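Hanger task – bimanual grasp handoff, planner notes
Oct 4, 2018

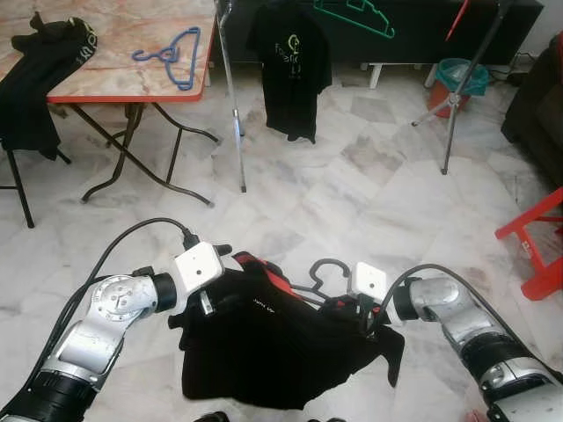 Head camera view, black garment with red trim, both grippers on the fabric, gray hanger.

Spent the morning on the garment keypoint node. The old Vaditz segmenter merges black cloth with the black cable loops on the arms, so the left edge of the mask keeps walking up the cable. Now projecting the arm model (cables included, as fat splines) into the image and cutting it out before the segmenter runs. The mask stays on the cloth much better. Costs about 5 ms per image, fine for now.

Hanger detection is still the weak part. Dark gray plastic against black fabric gives almost no contrast, and only the hook is reliable, where it stands out against the pale floor. Changed the pose fit to start from the hook and search shoulder angle only. The blue and green ones never had this problem.

Planner: raised the sample cap from 50 to 1,000 when both grippers are closed. Before that it gave up on the closed chain and asked for a regrasp. Elness branch has the change, not merged – the timeout in the Tomlow config needs to go up with it.

Still open:
- marble veins show up as false edges near the hem
- wrist force threshold is a guess
- replay tool drops the right gripper state on pause

Next: rerun the logged grasps with the new mask, then look at the hem.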